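Moving an established witch hazel – am I asking for trouble?
Shrubs and Small Trees > Planting and Transplanting

mosswillow
Posts: 200
Hello all, and sorry in advance for the length of this. We've been in the Arroyo house since last fall and I've inherited a garden from someone who clearly loved plants but did not believe in leaving room between them. There is a yellow witch hazel jammed up against the north corner of the garage, with a big old viburnum leaning on it from the other side, and it's doing that thing where all the growth heads off in one direction looking for daylight. It's taller than me, and I'm not short.

It bloomed in January and I fell completely in love with it. I'd like to move it out to the front where I can see it from the kitchen table with my coffee. My mother-in-law thinks I should leave it be and cut down the viburnum. My husband thinks I should buy another one and stop talking about it.

Soil is clay, the sticky orange kind. The new spot would get sun until noon or so. Has anybody moved one this size and had it come through?

fencerowfred
Leave it alone. I mean that kindly. They sulk when you move them, the roots are shallow and go out a lot farther than you think, and with clay you'll end up shearing most of them off getting the ball out. Take out the viburnum, or cut it back by half, and the witch hazel will fill in on the open side in a few years. New one in the front for coffee purposes. Your husband has the right idea.

Pansy_and_Phlox
I'm going to gently disagree with Fred, who I know has been at this longer than most of us! I moved mine when we put in the ramp for my dad, and it was every bit as tall as the one you're talking about. I did it in late fall after the leaves had dropped, with my brother and two shovels and an old shower curtain to drag it on. It did next to nothing the first year, and I mean nothing, a handful of leaves the size of a quarter, and I was ready to give up and put a birdbath there. Then the second spring it woke up, and now you'd never know. I watered it like a baby that whole first summer though, every few days, a slow trickle from the hose while I made supper.

Ours is loam, I should say. I can't speak to clay.

tuckahoe_dirt
Is it grafted? That would be my first question. Most of the named ones are, and if it's been neglected next to a garage you might have the rootstock coming up all around it. Look down low for stems that come from below the lumpy part. If those held on to their brown leaves all winter and the rest didn't, that's another clue. You'd hate to go to all that effort and move a plant that's half understock.

mosswillow
Posts: 200
Oh, now that's interesting, because there IS a lumpy part, and there are three or four skinny stems coming from right at the soil. I had thought they were new growth and was feeling proud of it. Should those come off now or wait?

tuckahoe_dirt
Now's fine. Pull the soil away and tear them off where they start if they're young enough, or cut as close as you can manage. If you snip them at ground level they come back with friends.

fencerowfred
Agreed on the suckers. And Pansy, I'm glad yours made it, but yours was in loam and had a year of you standing over it. I've lost two. One was a root-pruned job, did everything the book says, trenched it in spring and moved it in fall. Dead by the following August. I spent 29 dollars on a replacement in a little pot and it has been happier than either of the big ones ever was. Small plants catch up.

Pansy_and_Phlox
Twenty-nine dollars! Where?? The ones at Domden are triple that and they look like they spent the winter in a closet.

fencerowfred
This was a while back. Try mail order. You'll get a stick, but it'll be a good stick.

lateblooming_lou
Just read through all of this with great pleasure – and I'd like to stick up for the viburnum, since everybody seems to be in such a hurry to be rid of it. If it's one of the fragrant kinds, you may be sorry. Could you wait and see what it does in May before anybody gets a saw out? The first year in a garden I try to keep my hands in my pockets. I didn't manage it in our last place and I dug straight through a whole bed of trout lilies that hadn't come up yet, and I still think about it.

We're at 3,644 feet here so everything is a month behind, and I've had to learn patience whether I wanted to or not.

mosswillow
Posts: 200
Lou, I hadn't even considered that it might smell nice. All right, viburnum gets a stay until May. And I believe I'm leaning toward trenching around the witch hazel this spring anyway, on the garage side where I can reach, and then deciding in the fall. If I lose my nerve I've only lost an afternoon. Is there any harm in doing that and then not moving it?

tuckahoe_dirt
Some harm. You're cutting roots on a plant that's already leaning. I'd do half the circle at most, keep it watered, and skip the fertilizer. But it won't kill it.

Pansy_and_Phlox
Use a sharp spade, too! I borrowed a Vokero from my neighbor and it went through roots as thick as my thumb, where my old one only bounced. And put down leaf mulch afterward, not touching the stems.

fencerowfred
I still say buy a stick. But let us know how it goes, whichever you pick.

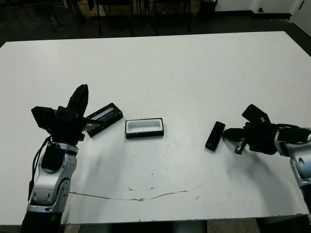
mosent_hollow
Clay person checking in. I moved one in the same kind of orange stuff and what saved it, I'm fairly sure, was setting it a couple of inches high and mounding the soil up to it. The first hole I dug for it held water for two days after a rain. So before you trench anything, dig a test hole out front, fill it with the hose in the evening and see what's left at breakfast. If there's still a puddle, pick a different spot or plan on a mound. Mine flowered the third winter, only on the lower branches, and I was out there in my robe looking at it.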